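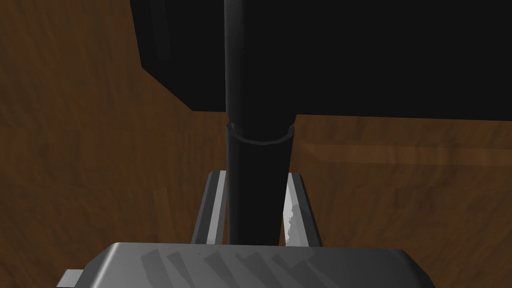 This page was last changed on September 15, 2026

Bonds & Fixed Income > Munis > Staltanville water bonds, buy more or leave it?

porchlight_pete
So I've got a chunk of cash coming out of a CD and I've been looking at the Staltanville water revenue bonds. I already own a few from the March offering and they've been fine, boring, pay on time, which is what I want at my age. The thing is, I tried to look up a price on Briline yesterday and the number to buy was a good bit higher than what they say my own bonds are worth. Same bond! Am I being taken for a ride? I'd be putting in the rest of the CD money and then not touching it for years.

kettlecorn
Welcome to munis, Pete. The price on your statement is an estimate somebody's computer made up overnight, so don't lean on it too hard. What you need is the trade history. On Briline you click the bond, then "recent activity", and you'll see what people really paid. My guess is you'll see one or two trades a week and that's your whole market.

mungo_in_ohio
Régis Gilbert had a piece on small water issuers in the Lahlou newsletter and he was pretty down on them. His point was that everybody piled in when rates looked like they'd drop and now there's no one on the other side if you want out. I sold mine after reading it and took a haircut, but I sleep better.

kettlecorn
I read that one too and I thought he was painting with a wide brush. Staltanville sets its own water rates and people don't stop flushing because the bond market is in a mood. The town raised rates last year and nobody moved away over it. What exactly are you afraid of, mungo?

mungo_in_ohio
I'm afraid of needing the money! You can have the safest bond in the world and still lose if you have to sell it on a Tuesday morning to one dealer who knows you're stuck. I had 3 bonds to sell and got 2 bids, both lousy. Gilbert's right on that much. 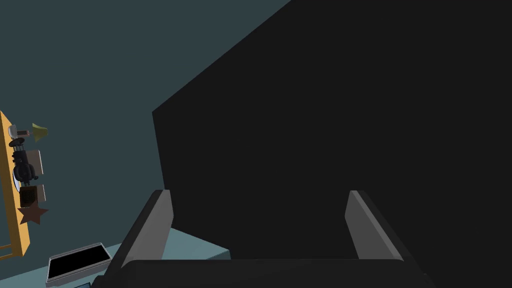
dollar_dolores
The spread is what's biting both of you, and it's worth getting straight before Pete sends in an order. There's the bid, which is what a dealer will pay you, and the ask, which is what he'll charge you, and on a small lot they can sit pretty far apart. Say the bid is on the left and the ask on the right. All that open space between them is the dealer's, and you pay for crossing it. With Treasuries they'd be nearly touching. I paid $350 in spread on my first muni order and didn't even know it until my son-in-law sat down and worked it out for me (he was way too cheerful about it).

porchlight_pete
Okay, that I can follow. So if I really do hold to the end, the spread only gets me once?

dollar_dolores
Right, once on the way in. It comes out of your yield, so look at the yield they quote you at the asking price, and forget about the coupon. If that yield still beats what the bank wants to give you on a new CD, after taxes, then you've got your answer.

kettlecorn
And put in a limit order. Briline lets you do it on munis now, it's just hidden under "other order types". I've had one sit for nine days and then fill at my price. Some days you get nothing at all and that's okay.

tamarack77
Has anybody here used Brosomow for this? They charge $2 a bond on top but I've gotten better quotes there than at Briline, even after the fee. On small orders anyway. Each bond is $1,000 face so the fee isn't nothing, but it's right there where you can see it.

mungo_in_ohio
I tried Brosomow. Quotes were okay, phone people were not. Forty minutes on hold to ask about a call date.

tamarack77
Huh, I've never had to call them. Speaking of which, Pete, check the call date on yours! If the town can pay them off early and you bought above face, that yield you're looking at isn't the one you'll get. Ask for yield to worst.

porchlight_pete
Didn't know there was a call date. Going to go dig out the paperwork from March. I think I'll put half in with a limit order and leave the other half in the money market until I've read up. Mungo, I hear you about getting stuck, that's the half I'm holding back.

mungo_in_ohio
Half sounds sane to me. I still wouldn't, but it's your CD.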